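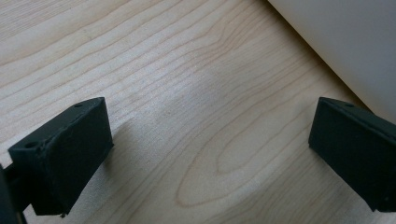 Pale wood with a looping grain.

**Ballberg library to reopen with new reading tables**

November 10, 2021

The Ballberg branch library will reopen next month after a renovation that has kept most of the building closed to the public since June. The town approved the work last winter, when the heating system failed twice and part of the upper floor had to be shut.

The main reading room now has 32 seats, up from the two short rows that stood by the windows. The tables were ordered from Adunside, a furniture workshop in Zundow that also supplied the shelving for the children's section. Head-height bookcases in the middle of the room have been replaced with lower ones, and the front desk has moved closer to the entrance.

Heating and wiring took up most of the budget. Five radiators on the ground floor were replaced, and the old fuse box in the basement was taken out. Work on the roof was put off until next year, when the town expects to ask for new bids.

During the closure, borrowers picked up reserved books at a side window on the parking lot. The library said 134 items were still waiting there at the start of this week. Anything not collected before the reopening will go back on the shelves, and holds will need to be placed again.

Late fees will not be charged for books that came due during the renovation. The outdoor book drop stays open day and night. The public computers will come back a little later than the rest of the library, as the network cabinet is still on order.

Opening hours will be the same as before, except that the building will close an hour earlier on evenings when the upstairs meeting room is not booked. Groups that used the room before the closure have to sign up again at the front desk. The room can be booked for up to 2 evenings a month per group.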